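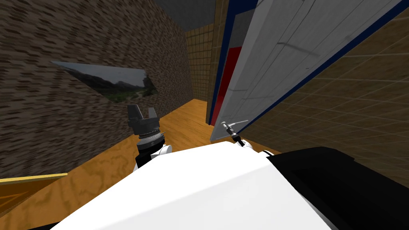
Building Envelopes and Energy, Unit 6
Air Barriers and Blower Door Testing
Notes prepared by Emilian Tudose

6.1 Terms

The air barrier is the continuous layer that resists airflow between inside and outside. It may or may not be the same layer as the vapor retarder. Keep the two apart in your drawings and label each one.

Air leakage is reported in two ways:
Air changes per hour at 50 pascals (ACH50) - leakage flow divided by the interior volume.
Flow per unit of envelope area - leakage flow divided by the area of walls, roof and floor.

The first favors large, compact buildings. The second is a better measure of workmanship.

6.2 Calculation

ACH50 = (Q x 60) / V

Q is the fan flow in cubic feet per minute at 50 pascals. V is the interior volume in cubic feet. Do not include wall thickness in V.

Worked case: the Brisenden studio, a single-story unit with a floor area of 602 square feet and a ceiling height of 10 feet.

V = 602 x 10 = 6,020 cubic feet
Q before sealing = 200 cfm
ACH50 = (200 x 60) / 6,020 = 1.99

Q after sealing = 130 cfm
ACH50 = (130 x 60) / 6,020 = 1.30

The Passive House limit is 0.6, so the studio still fails. Find the value of Q that would meet the limit and bring it to the next session.

6.3 Common leakage paths

Wall-to-roof joint, especially where the membrane changes trade.
Sill plate on an uneven slab.
Pipe and conduit penetrations made after the test.
Door thresholds and worn gaskets.
Electrical boxes on outside walls.

6.4 Timing

Run the first test once the air barrier is complete but still exposed. Leaks found after drywall are costly to reach. A second test is done at completion, with mechanical openings sealed and traps filled. Record the indoor and outdoor temperatures and the wind speed, and test under both pressure and vacuum. Report the mean of the two - a large difference between them often points to a flap or damper that opens one way.

Reading: Preda, course reader, chapter on membranes and tapes. The Wendon drawings are due in June.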